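The Case Against the Sealed Box

December 13, 2022

Every December the mailbox fills up with offers to take our old electronics away and give us a discount on new ones. This year's thickest envelope came from Vorkodon, and I have had four letters from readers asking what I make of it. The short version is that I would keep my hand on my wallet. The longer version follows.

The offer goes like this. You bring in any computer, working or dead, to the Vorkodon counter at the Flarnholm shopping center. They take it off your hands and give you a credit of up to $300 toward a new one. The flyer calls this "closing the loop." It has a picture of a leaf on it.

I took in two machines in November to see what the "up to" was worth. One was a seven-year-old laptop with a good screen and a battery that holds a charge for most of an afternoon. The other was a desktop that had been in my hall closet since the last time I painted. The laptop got me $14. The desktop got me nothing, though the clerk was polite and offered to dispose of it free of charge. I asked what a person would have to bring in to get the full credit. She looked it up, and the answer was one of their own models, bought within the last 18 months, in the original packaging. I suspect few people are trading those in.

I took both machines home again.

Credit has to be spent, too. The cheapest computer it can be used on costs $500. It is a thin, handsome thing, glued shut, with the memory soldered in place. If you find in three years that you need more memory, you will be buying another computer. I asked whether the battery could be replaced and was told yes, by mail, for a fee that depends on an inspection that also has a fee.

Now, I don't believe every glued-shut gadget is a plot. Some people want a light laptop and are happy to pay for it, and it's their money. What bothers me is being told that handing over a working machine is the green choice. A good deal of the energy and mining that goes into a computer is spent before you ever plug it in. Keeping one going for a few extra years is dull, and it will never get a leaf on a flyer, but I have yet to see a trade-in brochure that compares the two honestly.

I also asked where the old machines go. The flyer says "responsibly processed." The clerk said Drollholm, where there is a sorting plant. I wrote to the plant and got back a form letter saying that incoming units are "assessed for the highest available value." That could mean cleaned up and resold, or stripped for parts, or shredded for the metal. Those are very different ends for a computer, and the letter did not say how many go which way. I wrote again in the first week of the month and have heard nothing. If an answer comes I will print it, including if it makes me look foolish.

Some readers will say I am being too hard on a program that at least keeps things out of the landfill. Maybe so. Dead equipment does have to go somewhere, and a free drop-off is better than the ditch on the road to Mahama, where I counted three televisions last April. If your machine is truly finished, by all means use the counter. Just don't expect to be paid for it, and don't let the coupon talk you into a purchase you weren't going to make.

For everybody else, a few cheap things are worth trying first. If the computer has become slow, look at how full the drive is. Swapping an old spinning drive for a solid-state one does more for an older computer than anything else I have tried, and many people can manage it in an evening with one screwdriver. Clean the dust out. Turn off the programs that start up on their own. If it still won't do what you need, ask around before you throw it out, as somebody you know may only want something to write letters on.

And before you give any machine to anyone, deal with the drive. The flyer promises "secure erasure" in small type and then says, in smaller type, that the customer is responsible for removing personal data. Those two sentences can't both be doing much work. Take the drive out, or wipe it yourself. I'd do it even if the promise came with a certificate, because I have seen how certificates get made.

The same goes for repair quotes, by the way. I was told at one shop that my laptop would cost $398 to put right, and at another that it needed a new fan and nothing else. The fan is in and the laptop is what I'm writing this on. Get the second quote, get it in writing, and ask to have the old part back in a bag.

The Vorkodon offer runs through the end of the month. I expect there will be another one in the new year with a different name, and I would like to see it. If you have traded something in and got more than I did, send me the receipt and I will run the figures in the next issue.
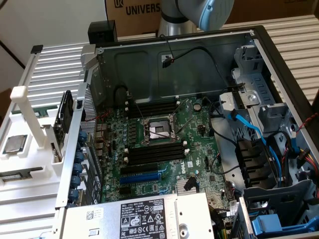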